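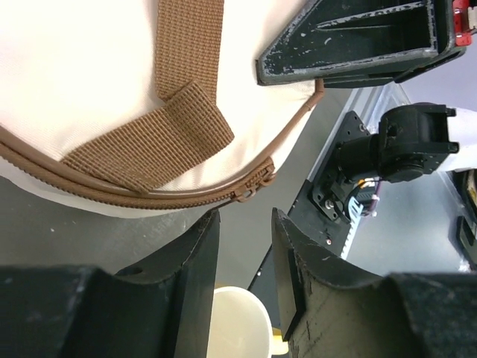
Robotics and Automation > Textbook Excerpts

Chapter 7
Chores as an Engineering Problem

7.1 Introduction

A dishwasher is a robot by some older definitions. It senses water level and temperature, follows a program, and completes a household task without supervision. It does so inside a sealed steel box that was designed around the task, and a person still loads it, unloads it, and scrapes the plates. The question for this chapter is how much of that remaining work a machine can do in a room that was not designed for it.

The short answer, at the time of writing, is a small part of it, slowly, and with a failure rate that most households and most shop supervisors would reject. The longer answer depends on which chore is meant. Chores differ in the stiffness of the objects, the accuracy the contact requires, the number of hands involved, and the cost of a mistake. These four properties are used throughout the chapter and are defined in Section 7.3.

7.2 A Closed Bag

Consider a fabric bag lying on a table, closed along one side by a zipper. An adult opens it in a few seconds while talking about something else. For a machine, the same job breaks into at least five steps.

1. Find the zipper track and the pull.
2. Grasp the pull.
3. Hold the bag so that it does not follow the pull.
4. Move the pull along the track, keeping the force in line with the track.
5. Detect the end of travel and stop.

Step 1 is a vision problem and is the best understood of the five. The bag at the start of this chapter has a brown zipper against cream-white cloth, a favorable contrast. It also has two pulls lying close together, so the software has to choose one, and the wrong choice may press one slider against the other without opening anything. Piping cord runs beside the track and is a likely source of false detections, being thin, brown, and curved along the same line.

Step 2 is limited by the size of the fingers. Parallel grippers sold for research are often wider at the tip than the tab they must hold. A wide finger also hides the tab from a camera mounted at the wrist during the last part of the approach, when position error matters most.

Step 3 is the reason many research cells now use two arms. A soft bag has no fixed shape. Pulling on it without a second point of support moves the bag, folds the track, or both. A strap tab sewn to the body is a useful place to hold, as webbing is stiffer than the cloth around it and does not slip easily from a padded finger.

Step 4 is a force control problem. The track on a curved bag is an arc, and the arc changes as the cloth moves. A path planned in advance is out of date soon after the motion begins.

Step 5 is often left out of published work. A stalled pull may mean that the zipper is open, that cloth is caught in the slider, or that the grasp has slipped. The three cases call for different responses, and motor current alone does not separate them well.

7.2.1 Reported Results

The Lukumay trials ran 322 attempts at opening soft bags with a two-arm cell. Success was 200 of 322 when an operator placed the bag by hand in a marked position. When the bag was dropped on the table and left as it fell, a separate set of 100 attempts gave 41 successes. Most of the failures in the second set occurred in Step 2.

Kanska, a contract packing shop, measured the same operation from the other direction. It logged 2,320 bags opened by hand at one bench during February and found no case in which a worker needed a third try. The shop kept the bench manual and automated the carton erector beside it, a machine that handles flat, stiff, identical parts.

The two sets of figures should not be compared directly. The bags, the lighting, and the rules for counting a failure were different. They do show the size of the gap.

7.3 Four Properties of a Chore

Stiffness. Rigid objects keep the shape the planner expects. Cloth, cable, and food do not.

Contact accuracy. Wiping a counter tolerates an error of a centimeter. Seating a plug does not tolerate a millimeter.

Hands. A one-handed task needs no agreement between arms on timing or load.

Cost of error. A dropped towel costs a retry. A dropped glass ends the run and requires a person.

Table 7.1 rates twelve common chores on each property.

Posted 2018-12-22
14 comments | 37 shares

Related
Chapter 6: Grippers and Fingertip Materials
Tutiveo Bench Notes: Choosing a Wrist Camera
Flokico Towel Folding Test, Second Round
Problem Set 7: Force Limits on Curved Tracks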